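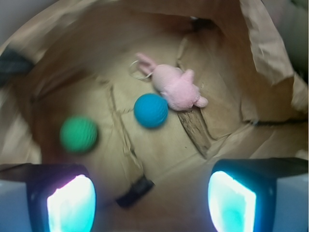

Milagros wants it on paper that small toys go in the bags only after somebody runs a hand over the bottom. Fine, it's line 1 now.

**Toy bag check, playroom swap, Campos annex** — done 4:30 pm, R. Casado

- [x] Hand in every bag before filling. Splinters, staples, bits of wood or stiff card. *Anything with a rough end comes out, also anything stuck under a soft toy. Lift the toy, don't just look.*
- [x] Paper bags only for light stuff. *Creased is ok. Torn base is not. Two thrown out.*
- [ ] Keyrings and loops on plush. *Not finished. Tug each one, if it opens or the stitching gives, take it off. Any plush with a loop stays out of the under 3s bags, no exceptions even if its pink and cute.*
- [x] Ears, limbs, seams. *Pull test ok on the ones I got to. One bear leaking at the neck — binned.*
- [x] Textured balls. *Squeeze, look for cracks and missing bits. Run through the size tube. If it drops thru it goes on the high shelf. Wash in the sink, not the machine, last time they came out sticky.*
- [ ] Labels. *Age sticker on the outside, near the top fold. Ran out at bag 67. More on order from Drandard.*
- [x] No plastic bags mixed in. *Found one inside a puzzle box, removed.*
- [ ] Bags stored off the floor. *Bottom shelf is still damp at the back wall. Moved 6 to the table for now. Need somebody with keys to look at the pipe.*
- [x] Walkway clear to the back door. *Clear once the stroller was moved.*

**Comments**

Size tube is cracked down one side, still usable, replace before January. Spare one may be at Tramia, ask.

Milagros also says tie handles, don't staple. Agreed. Stapler is in the office drawer, leave it ther.

Soft toys from the Nodo box not checked at all. Keep them seperate, lid on, until the loops are done.

Recheck tomorrow before doors open: loops, labels, shelf. Initial each line, not just the bottom of the sheet.

RC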